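# Good Cotton

Halina Kurek came into her aunt's house through the laundry, as everyone always had, and went straight to the linen cupboard before she'd even taken her boots off. She couldn't help it! She had been thinking about that cupboard all the way up from the coast, 337 kilometres of wet October highway, and now it was right in front of her with its sticky door and its smell of cloves and soap.

"You might put the kettle on first," Yolanda called from the kitchen.

"In a minute!"

It was glorious. Tablecloths, pillowslips, hankies ironed into squares, a stack of tea towels from towns that no longer had a train. Aunt Barbara had labelled the shelves with strips of masking tape, in pencil, and the labels were nothing like other people's labels. One said GOOD COTTON. One said FOR COMPANY, and under that, smaller, NOT EUGENIUSZ. The bottom shelf said Rutkowska, after the shop in town where Barbara had worked the remnants counter for twelve years and had never, so far as the family could tell, come home without something under her arm.

Yolanda came down the hall with two mugs and looked over Halina's shoulder.

"She'd want us to be quick about it," she said.

"She would not. She'd want us to look at every single piece."

So they did. They carried it all through to the back bedroom by the armful and heaped it on the chair and the dresser, and they used the bed for folding, the big bed with the flowered cover that Halina had been allowed to sleep under when she had chickenpox. She had spent that whole week walking her fingers along the stitching from one flower to the next. She was 45 now and did it again while Yolanda was out getting the biscuits.

"Right," said Yolanda, coming back. "Sheets first. You take that end."

There is a real pleasure in folding a sheet with somebody who knows how. You step apart, you give it a snap, you walk in and hand over your corners like a dance at a country hall, and then you bend and catch the fold as it drops. Yolanda was superb at it. She had learned in the hospital laundry at Flirkia, on night shift, and she could tell by the tug on her thumbs whether the other person had the hem straight.

"You've got it crooked."

"I have not."

"Halina. It's crooked."

They shook it out and began again, and Halina was so happy she nearly said so.

At four o'clock Eugeniusz Ziółkowski from across the road knocked at the laundry door with a bag of lemons. He stood in the bedroom doorway in his socks and wouldn't come any further.

"That pale one," he said. "With the drawing on it. That was out on the line the morning I moved in."

"This?" Halina pulled it out of the heap, yards of it, and let it fall across the bed in a great soft muddle. It had thin dark lines wandering over it, loops and sprigs and a few strokes like grass, so far apart you could miss them altogether. "I've never seen this one in my life!"

"She told me she'd cut it too long for the window and couldn't bear to cut it short." He turned the bag of lemons round in his hands. "I said it looked well where it was. On the line, I mean. She put it out quite often after that."

Yolanda looked at Halina, and Halina looked very hard at the curtain rail.

"Would you like it, Eugeniusz?" Yolanda asked.

"Oh, no. What would I do with it?" But he hadn't moved. "I've a kitchen window," he said after a while. "It's a fair size."

"Then we'll measure it!" said Halina, already hunting for the tape. "Have you got a rod? What colour are the walls? Never mind, it'll go — it goes with anything, look at it."

He put the lemons down on the carpet and, for the first time that afternoon, stepped into the room and took hold of a corner.

"You'll want to give it a snap," Yolanda told him.
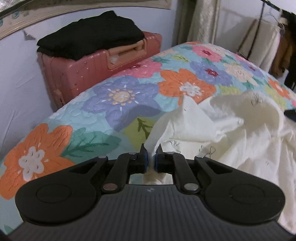
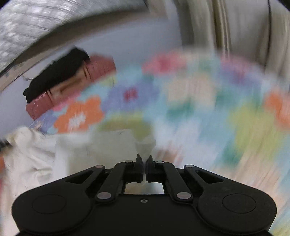 *Fabric over the flowered bed, back bedroom.*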